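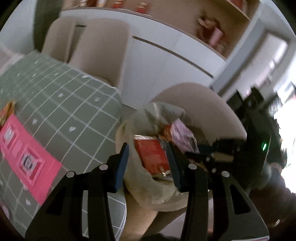 Search this site Search

Progress report 2, hand-held gripper build
To: Raymonde Hiebert, Skiko small grants
From: Harvey Gosselin

You asked me to be blunt in these, so I'll start with the number. We told you 3000 recorded grasps by the end of February. We have 2172, of which 1938 are good enough to keep. The rest were thrown out by Mercedes Sánchez, mostly for lost tracking, and I think she was generous with a few she left in.

The build itself is in better shape than the count. The grippers now run on the second set of linkage plates. The first set flexed under load, and I no longer believe the stiffness figures I put in the proposal, which came from a test with one finger clamped in a vise. Please disregard that table. The blue grip pads stay for now. Réjean Bergeron wants a softer pad and has been casting some in his garage, but the samples tear at the screw holes and I can't recommend spending money on them yet.

We moved the recording from the bench to the dining table because everyone kept telling me that blocks on a bench prove very little. I agree with that much. I'm less convinced that snack packets prove a lot more. They're light, they're brightly colored, and the person holding the tool knows perfectly well where to squeeze. What we have is a record of people being good at picking things up. Whether the arm at Statano can learn anything from it is still an open question, and the trial meant to answer it has slipped twice.

Bags are the exception. Packets going in and out of a soft bag give us trouble of a useful kind: the rim folds over, the contents shift, and the camera loses sight of whatever is underneath. If I had to pick one part of this work to keep paying for, it would be the bags. 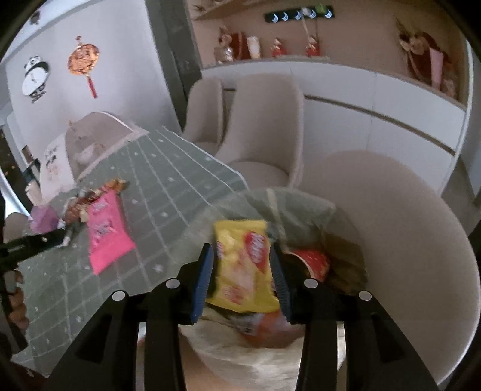
Yellow packet between the pads, bag behind it. A second gripper is at the left, by the snack pile.

Working with two tools at one table is Noémie Beaulieu's idea. It makes for more interesting recordings and a good deal more mess. The clocks on the two units drift apart over a long session, and lining them up afterward takes longer than the recording did. Noémie has a fix she is confident about. I've seen it work on short clips and would like to see it on a full afternoon before I call it a fix.

Money: the machining came in under what we set aside, the replacement cables did not. Pelletier still hasn't credited us for the returned bearings. I'll send the receipts separately.

Next period: finish the count, settle the clock problem, and get a date from Statano in writing. I would hold the second payment for the Trarkari enclosure until that date exists. A nicer case won't help us if the data doesn't.

Harvey

Shares 4 Comments 0

Contact | Copyright Skiko | Back to top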